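Fludwood map gets its winter update, and the lifts finally work

29th October

I've been up far too late with this one, so forgive any typos. The new version of Fludwood landed last night and I had it downloaded before I'd even finished reading the notes. If you haven't come across it before, Fludwood is a survival town map for Bedrock Edition, built into the side of a flooded forest, with houses on stilts and a tangle of rope bridges between them. I wrote about it back in January, when it was half a dozen huts and a jetty, and I moaned about the lifts. They'd drop you in the water if you so much as jumped. Well, they don't any more!

The big news is size. The map now has 109 buildings you can walk into, and by that I mean proper insides with beds and chests and stairs that go somewhere. The last version had 25. I spent my first hour just opening doors (and closing them again, in the case of the one with the spider spawner behind it, thanks for that). My favourite so far is a tiny bakery on the eastern side, tucked under a huge mangrove root. You can only reach it by boat, or by falling off the bridge, which is how I found it.

There's a whole new district as well, called Jileo. It sits on the far bank of the lake and looks nothing like the rest of the town. The old part is all dark oak and moss, whereas Jileo is sandstone and orange terracotta, with a market square in the middle and awnings made of wool. The market stalls are the bit I keep going back to. Each one sells something different, and the villagers have been set up with their own trades, so you can swap pumpkins for arrows or fish for lanterns without trekking back across the water. The food stalls are done with item frames and trapdoors, and there's a spice seller with rows of coloured pots. I got hungry looking at it and had to stop for my tea.
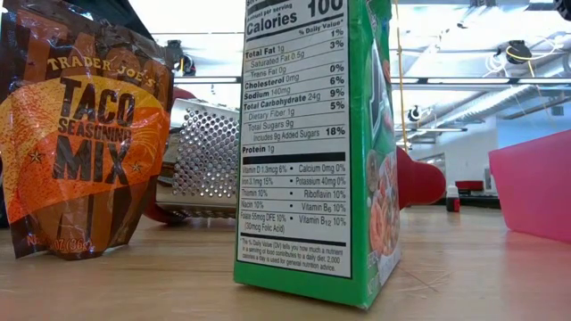
Trader Joe's taco seasoning and a box grater.

Back to the map, then. Under the market there's a cellar, and under the cellar there's a puzzle dungeon, and this is where most of my evening went. It's 28 rooms long. You go in with nothing, because a hopper at the entrance takes your kit off you, and you get it back at the other end. The first few rooms are simple enough, pressure plates and a bit of jumping. Then you hit the clock room, where four pistons push blocks across a gap and you have to time your run between them. I fell in there more times than I care to admit. There's a checkpoint right before it, so you're only ever sent back a few seconds, but I'd have liked another one after it too.

I did get stuck properly once, in the library. If you're stuck there as well, look at the lecterns again and read the page numbers. I won't say more than that.
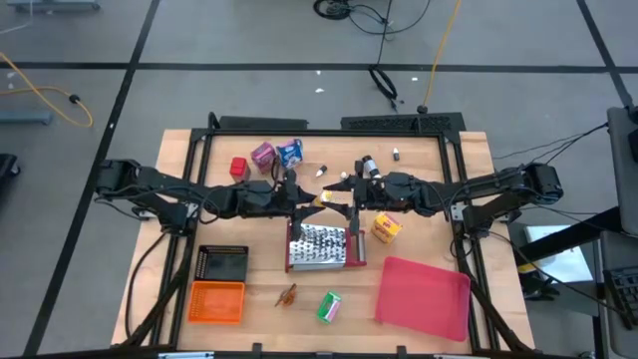 The redstone has been redone all over the map, and that's what fixed the lifts. They used to run on slime blocks and a prayer. The new ones are bubble columns with soul sand at the bottom for going up and magma for coming down, and they're fast. The drawbridge at the north gate works from both sides now, too. Last time I managed to lock myself out at night with half a heart and no torches, and there was no lever on the outside. There is now, behind the flowerpot.

Performance is a mixed bag. On my tablet I had to turn the render distance right down before the market stopped stuttering, and even then it hiccups when all the villagers come out in the morning. On the console it was smooth from the start. If you play on an older phone I'd stick to the forest side for now. The notes say the number of item frames in Jileo will be cut in the next patch, so that should help a fair bit.

A couple of small grumbles while I'm here. The signposts in the new district are still in the wrong places, and two of them point straight at a wall. The horse stable by the lake has no way out big enough for a horse (I checked, with a horse). And the music disc that's meant to be hidden in the lighthouse wasn't in the chest when I got there, though I may have picked the wrong chest, there are loads of them up there.

The map is free, as before, and weighs in at 677 MB, so get it over wifi. You'll find it on the Pidutside downloads page under adventure and survival maps, with the account name Jabłońska on it. Make sure it's the new one, because the old file is still listed right underneath and the thumbnails are nearly the same. Worlds started on the old version won't carry over either. If you've got a base in there you're fond of, keep a copy of it before you do anything else, and then start fresh with the new map. I lost a very nice chicken farm in the last update by not reading that line.

It plays fine with friends, by the way. I had three of us running about the dungeon later on and the hopper at the entrance gave everybody's kit back, just not to the right people. I'm now the owner of a diamond axe that isn't mine and I haven't owned up yet. I'll have another go at the lighthouse tonight, and if the disc is up there I'll put the spot in the comments.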